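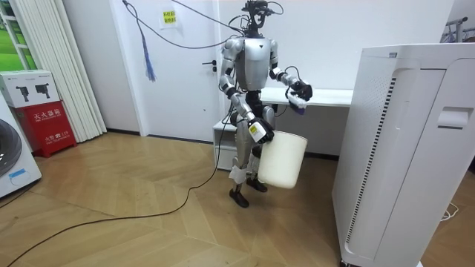

The Third Clause

The Dristetport code of practice for domestic humanoids ran to 127 pages, and the inspector had read all of them twice. She had written clause three herself. It said that a machine carrying a load in one hand shall not begin a task with the other until the load has been set down, or until the load has been declared.

Declared was her word. The drafting group had wanted 'acknowledged', and one member had held out for 'registered' through most of an afternoon. She had won by staying in the room longest.

She arrived at the Livon test flat at the start of the morning shift with a clipboard, a stopwatch, a spring balance and a copy of the code with the pages coming loose. The operator signed her in. He was a tall man who wore his lanyard inside his shirt. The safety lead read her the site rules, although she had also written some of those.

'Overhead line stays on,' said the safety lead. 'Nobody stands under it. Stop button is with me.'

'And if you leave the room?'

'Then the machine is off.'

She ticked 2.1 and 2.4.

The task on the sheet was Household Routine B. The machine would take up a bucket in one gripper and a cloth in the other, cross the floor to the desk, wipe the top and return to its mark. The sheet allowed 105 seconds. A pass required no contact with furniture, no contact with persons, no spill and a complete log.

The first run took 98 seconds. The bucket swung a little on the turn and stopped. The cloth went over the desk from left to right in four strokes, with a hand's width left dry at the back.

'Coverage isn't in the standard,' said the operator.

'No,' she said. She made a note of it anyway, in the margin, in pencil.

She asked for the log. It was a plain list of times and states, printed on the narrow paper that Livon bought in bulk. She went down it with a ruler. Grasp left, confirmed. Grasp right, confirmed. Walk. Halt. Then, before the first stroke, there was a line she had not seen in any of the logs from the Reluleo trials or from the Pacheco machines.

LOAD HELD. LOAD DECLARED. TO WHOM?

She read it out.

'It's a free text field,' said the operator. 'It fills in what's missing. If a form wants a recipient and there isn't one, it asks.'

'The code doesn't ask for a recipient.'

'The code says declared.' He shrugged. 'I suppose you declare a thing to somebody.'

The safety lead looked at the stop button and said nothing.

The inspector sat down on the folding chair and found clause three. It was four lines long. There was a note under it, and the note was concerned with the difference between a rigid load and a liquid one. She turned to the definitions at the back. 'Load' was there, and 'gripper', and 'set down', which had taken two meetings. 'Declared' was missing. It had been on her own list of terms to define, and the list had been in the front pocket of a bag she no longer owned.

'Run it again,' she said.

The second run took 101 seconds. The log gave the same line in the same place. In the third run she had the operator fill the bucket to the 2000 millilitre mark on his jug, and she stood by the wall with the stopwatch. The machine walked more slowly. It reached the desk and raised the cloth. Then it stayed as it was for so long that the operator leaned towards his screen.

'Is that a fault?' she asked.

'No fault. It's waiting.'

'What for?'

He turned the screen so that she could see it. The cursor was blinking after the question mark.

There was a procedure for this. Section nine said that an unplanned halt of more than 30 seconds shall be treated as a failed run, that the load shall be removed by hand with the drives off, and that the cause shall be entered on form D. She had the form with her. She looked at the stopwatch, which said 22.

'I'm here,' she said to the machine. 'You're holding a bucket of water. I've seen it.'

She felt the safety lead look at her.

The operator typed something short. The cloth came down on the desk and moved from left to right in four strokes, and then, as there was time left, in a fifth along the back edge.

It finished in 104 seconds. She wrote the figure down and drew a box round it, as she did with figures she expected to be asked about.

'What did you type?' she said.

'Inspector.'

'Just that?'

'The field's only twelve characters.'

She filled in the rest of the sheet at the folding chair. No contact with furniture. No contact with persons. No spill. Log complete. Under remarks she wrote that clause three was open to two readings, that the machine had taken the stricter one, and that the stricter one was better. Then she crossed out 'better', which was not a term the code used, and wrote 'preferred'.

The proposed amendment went to the drafting group in April. It added one sentence: 'A load is declared when a named person in the room has confirmed that they know of it.' The member who had once wanted 'registered' asked what would happen if there was no person in the room. She said that the machine would wait. He asked for how long, and she referred him to section nine.

It was carried with one abstention and printed as a loose sheet, to be kept with the code until the next full edition. She put her own copy between pages 40 and 41, where the binding had already gone. That evening, coming up the stairs at home with a shopping bag in each hand, she stopped outside her door and found that she could not reach the key.

'I've got the shopping,' she said.

After a moment somebody inside came to let her in.

More stories

Form D
The Night Shift at Reluleo
A Tolerance of Two Millimetres
Letters from the Calibration Room
The Pacheco Arm
Minutes of the Lift Committee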